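July, workshop notebook – picture hanging, small room

Came in at 8 with good intentions and spent the first hour looking for the spirit level, which was in the Niven box under the old hinges. So that's where it lives now, I suppose!

The job is the black-framed print, the "LOVE OF NATURE" one with the leaf on it. It's had no proper home since we moved things over from Pullden and I'm fond of it (the veins on that leaf are lovely up close), so I'd like it on a wall before the summer's out. I want it fairly near the big white desk but not straight over it, or whoever sits there will be nudging it every time they stretch.
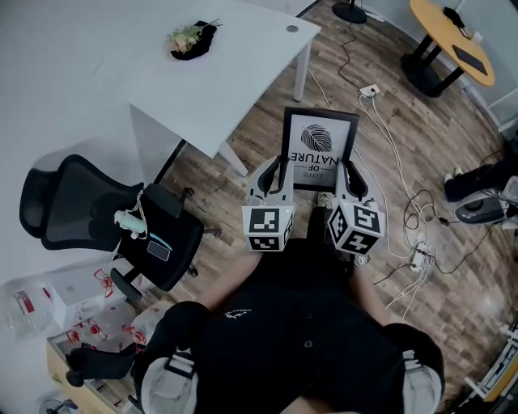

Iolo Griffiths reckons I'm hanging everything too high again. Go by the middle of the print, he says, and never mind the top edge, and try it with a bit of paper taped up for a day before anybody makes a hole. Fair enough – I did put the Flandov calendar up where only Zlatko could read it.

So, paper it is. I cut a sheet to the outside size of the frame and marked the middle in pencil. The hook is coming out of the Naswood order, number 1601, which had 15 in the packet last time I looked. Brittany wants sticky strips instead and no drilling at all. I'm not keen, we lost a clock that way, but I've said I'll try a pair on a scrap board with around the same weight on them and leave it overnight.

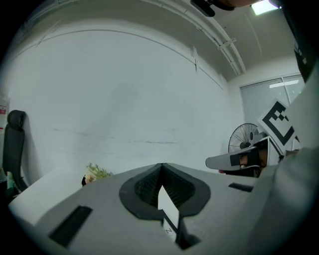 The other thing is the wall itself. It sounds hollow when I knock along it and then solid for a hand's width, so I'd rather find the stud first and shift the print sideways to suit. Ask Selma if she still has the finder. Also need: masking tape, a soft pencil, felt pads for the bottom corners so it doesn't scuff the paint.

Ognjen, if you're reading this, please leave the paper up till I've had a look at it in the morning light.

3 comments
8 shares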